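Vivton handheld gripper trials: cable handling

README

Contents

This folder holds recordings made with the Vivton hand-held gripper during the comparison against the older Truveo unit. The task is cable handling on a tabletop: pick up a white cable near its connector, move it, set it down. Both grippers were run on the same task list.

There are 34 recordings per gripper, and each one is a single attempt, kept whether or not the pick held. Attempts run up to 90 seconds. Anything longer was stopped and is marked "timeout" in the log.

Setup

The Vivton carries its own camera, which looks forward over the top of the gripper body. Round table, office chairs left where they were, ceiling lights on. The operator chooses the starting shape of the cable, and loops standing up off the table are allowed.

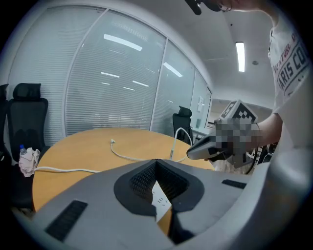
Gareth Blackburn wrote after the first upload that the body of the gripper takes up too much of the view for small connectors, and that he would tilt the camera up 5 degrees before collecting more. Fabian Widmer disagreed, as the tilt would lose the last part of the approach. The mount was left alone for version 2.

Files

video/ one file per attempt
pose/ gripper position and jaw opening, same names as the video
log.csv attempt number, gripper, result, notes

Known problems

Reflections on glass behind the table upset the pose tracking in a few Vivton attempts. These are marked "drift" in the log and should be left out of any accuracy figures.

The Truveo files from January use the old jaw scale. Run the Unnithan converter on them first. Jaw values in the Mindau export have already been converted, so don't run it twice.

Hands and faces are to be blurred before files leave the group.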